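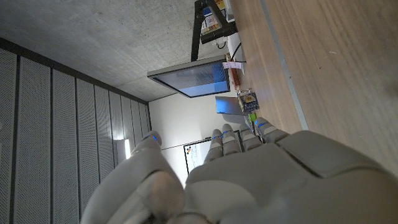
I've been meaning to write up the back meeting room for three newsletters now, and every time something more urgent bumped it (the parking, the coffee machine, the parking again). So this month it gets its turn!

If you've only been in the building since the winter, you won't remember what it used to sound like in there. Concrete overhead, hard walls all the way down, and a wooden table that seemed to pick up every dropped pen and play it back to you twice. I once sat through a whole budget call in that room with six people on the other end asking if we were in a swimming pool. Karlijn Smits, who sits nearest the door, took to wearing headphones whenever anyone went in, and I can't say I blame her.

So, the panels. They're the light gray ones with all the tiny holes, and they go from up near the ceiling right down the length of the wall. We looked at two kinds. Onwood sent us a very handsome sample with a walnut finish that everybody wanted to pet, and Bezerra sent the plain gray, and the gray won on price and on the fact that they could deliver in February. The walnut sample now lives on my windowsill with a plant on it. I regret nothing.

The difference is bigger than I expected. You can talk at a normal volume at one end of the table and be heard at the other without that ringing tail on every word. Calls are better too -- the Notora people told us we sounded "close," and I've decided to take it as a compliment. It is not soundproof, though, and I keep having to say this. The panels soak up the echo inside the room. If you're having a loud argument about invoices, we can still hear you in the kitchen.

Several of you asked whether we were going to paint the concrete. No! I know it has stains and little pits all over it, and I know one person thinks a certain streak near the screen looks like the state of Florida. I like it. We got a quote for a proper ceiling treatment and it came in at more than the panels, so the concrete stays the way it is, and the money went into a wall light instead. The old overhead-only setup made everyone look as if they'd been up all night, and having a light on the wall makes the late afternoon a good deal kinder.

A few housekeeping things while I have you.

Please don't tape or pin anything to the panels. Tape pulls at the surface, and I spent a long lunch hour picking off the remains of a birthday banner with my thumbnail. The plain white wall at the far end can take tape if you really must, but painter's tape only, and take it down when you leave.

Dust does settle in the holes. A soft brush on the vacuum gets it out, top to bottom, low suction. No wet cloths, please. I do it every other month, and if anybody feels like taking a turn I will bring you a pastry of your choosing.

Hot mugs on the table need a coaster. I bought 50 cork ones, so there is no shortage, and yet I found a fresh ring last week. They're in the drawer by the door, under the spare cables.

Booking is still through Numo, and the room is under its old name because I haven't worked out how to change it. Look for "Back Room (echo)" and ignore the part in brackets. If you need it past six, drop me a line first so the heat stays on.

Next month I'd like to get to the chairs. Two of them squeak, and now that the room is quiet, boy can you tell which two. If you've sat in a chair somewhere lately and thought "oh, this is nice," please write and tell me what it was, with a price if you can get one. Armrests optional.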